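4. Chitting and planting your seed potatoes

Welcome to the part of the Fillora growing kit that most people open the box for! Make yourself a cup of tea, spread out some old newspaper and take your time over it; the potatoes are in no hurry at all.

1. Open the paper sack as soon as it arrives and tip the tubers out gently. Any that feel soft or smell sour should go in the bin (please don't put them on the compost heap, however tempting).

2. Stand the good ones in the egg trays with the end that has the most eyes facing up, and put the trays somewhere cool, bright and free of frost. A spare room with the heating off does very nicely.

3. Wait until the shoots are short, stubby and dark. Rub off the weaker ones with your thumb and leave 3 strong shoots on each tuber.

Note: Long, pale shoots mean the room is too dark. Move the trays nearer the window and carry on as before.

4. Fill the bottom of the Jara planting bag with compost, roll the sides down, and set 2 tubers on top with their shoots pointing upwards. Cover them over and water well.

5. As the leaves come through, unroll the bag a little and add more compost, leaving just the tips showing. You will probably do this several times, and it's a lovely job for a dry evening in May.

Caution: Cover the leaves with fleece whenever frost is forecast, and take it off again in the morning. Never eat potatoes that have turned green.
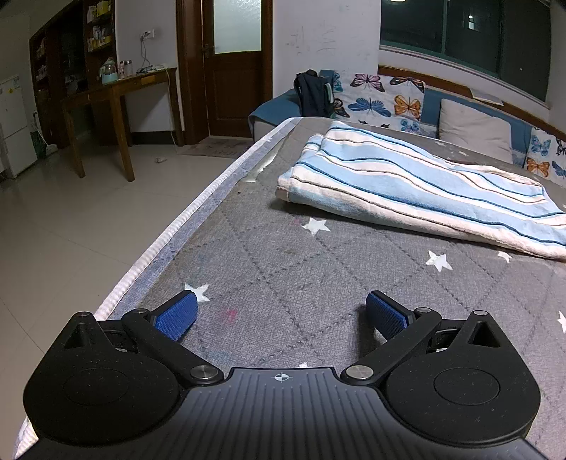

Black gripper over a grey quilted mattress.

6. Water the bag whenever the top of the compost feels dry, more often once the plants are in flower. Lift one edge now and then to check that the drainage holes are clear.

For lifting and storing your crop, please turn to section 7.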